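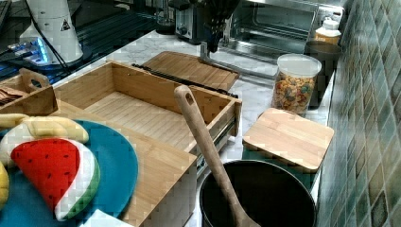 On the kitchen counter: plush watermelon on the teal plate, wooden spoon in the pot.

From the planning group

The grasp planner has a new release, and it has opinions about spoons. Version 19 of Durance, our planning stack, went onto the kitchen setup in September. The main change is that it now checks the whole path of whatever the gripper is holding, including the end that sticks out. The old version treated a long spoon as a short spoon with a bright future. Marleny Rivadeneyra's log has 189 planned paths from the old version in which the handle passed straight through the side of the pot. On the screen this looked very graceful.

The new check costs time. Planning a single pick used to take 19 milliseconds and now takes 30, and Danish Mirani would like it known that he fought for every one of those 11. Most of the extra goes into the slatted boards, which the depth filter still likes to report as a row of thin walls with canyons between them. Danish has added a setting called merge_slats. It is off by default, for reasons that were explained at length in a meeting.

Perception has also moved. Soft things now get their own class, so a plush banana is no longer filed under "rigid, curved, unknown." Qianru Tian relabeled more than 1000 crops to get there and has asked not to be sent any fruit.

Two things to know before you update. Old scene files load fine, but the clearance values are now in millimeters, and a file that says 0.02 will be taken at its word. And the replay tool, Taipe, needs its cache cleared by hand. Gladys Benavides has a script for that in the shared folder, under a name she regrets.

Next on the list is the open drawer, which the planner currently regards as a box until it moves, and then as a surprise. Bug reports go to Maribel Rengifo, with the log attached this time.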